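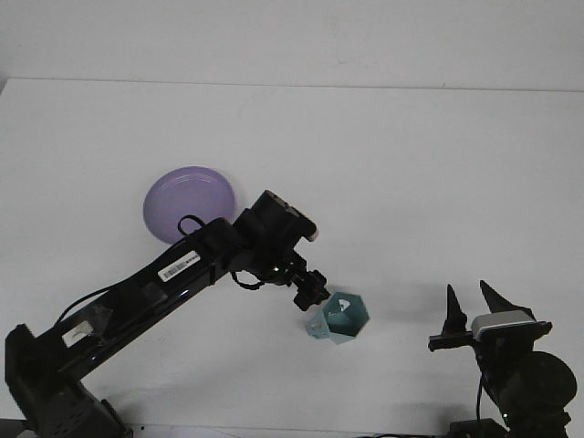
Purple plate and teal six-sided cup on a white tabletop.

Table Setting and Clearing Study: Call for Participants

Tunstall is looking for adults to take part in a study of how people set, clear and stack everyday tableware. Sessions are held in the ground-floor test kitchen at the Pakik building. The study is paid, and no experience is required.

Posted Nov 19, 2021

Background

The study compares plates, cups and bowls by shape, rim height and color. Tableware is usually tested for breakage, heat and dishwasher wear. Less is recorded about how it is handled at the table: which item is picked up first, where the hand goes on a flat-sided cup compared with a round one, and how a cup lying on its side is set upright again. Results will be used in the next revision of the Flidura tableware line and in a short report on table layout for shared kitchens.

What participants do

Each participant attends one session. A session consists of 18 short tasks at a plain white table. Typical tasks are:

Set one place with a plate and a cup from a printed layout card.
Turn a tipped cup upright and place it on a marked spot.
Clear a plate and a cup to a tray using one hand.
Stack mixed plates by size, then by color.
Pack a set of cups into a divided box.

Tasks are done at a normal household pace. They are not scored for speed. Between tasks, staff reset the table and the participant waits behind the floor line. All items are empty and clean. There is no cooking and no food is served during the session.

After the last task there is a written form with questions on grip, weight and how easy each item was to tell apart from the others. The form takes up to 20 minutes.

Who can take part

Participants must be 18 or older and able to stand at a table of fixed height for the length of the session, with breaks. A stool is available on request. Both right-handed and left-handed people are needed. The left-handed group is short by eight people at the time of posting, and left-handed applicants will be scheduled first.

Participants must be able to tell purple, blue and green items apart under normal indoor light. A brief color check is given at the start of the session. People who worked for Carkon or took part in the October round are not eligible.

Time and payment

Sessions last almost four hours, including two breaks. Payment is $400 for a completed session. A participant who leaves early is paid for the part completed. Payment is by check, mailed after the session form is signed.

What to bring and wear

Bring photo identification. Wear short sleeves or sleeves that can be rolled above the elbow. Remove rings and bracelets before the first task; a locker is provided. Long hair must be tied back. Closed shoes are required in the test kitchen.

Records

Hand position and task order are recorded. Forms are stored under a participant number, separate from names and addresses. A participant may withdraw at any point and ask that the session record be deleted.

How to apply

Send a message to the Tunstall study desk through the contact form with the subject line "Tableware." Include your age, the hand you write with, and whether mornings or afternoons suit you. Do not send medical information. Applicants who meet the criteria will receive a list of open session times and a copy of the consent form to read in advance.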